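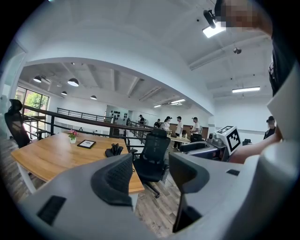

Flowers on the oak-coloured table, October 2, 2023.

Glue notes, continued. Batch 23 of the hide glue went on the Renen chair joints this morning and let go again by lunch. Same as batch 22, only with more cleaning up. The Korletey granules need a longer soak than the bag claims. The bag also claims they don't smell.

What I did:

- 247 g granules, cold water to cover, left overnight
- warmed to 60 °C in the small pot, held there, skimmed twice
- brushed both faces, clamped straight away
- swore at clamp no. 5, which slips

Open time is still the trouble. By the time the second rail is seated the first one has skinned over, and the shoulder stands off by a hair. I tried warming the parts on the radiator first and got a decent bond on the test piece – snapped it in the vice and the wood went before the glue did. So it can be done, just not at my speed.

Prukska chairs are still in the queue, two with loose backs. Leave them alone until this is sorted. The old glue in those is sound where it hasn't been "improved" with white stuff, and the white stuff will need scraping out by hand.

Next: a pinch of urea to slow the gel, half the batch only. Label the jars this time. The Stirkel thermometer reads two degrees low against the kitchen one, or the kitchen one reads high. Will borrow a third and have three opinions.

Need more muslin.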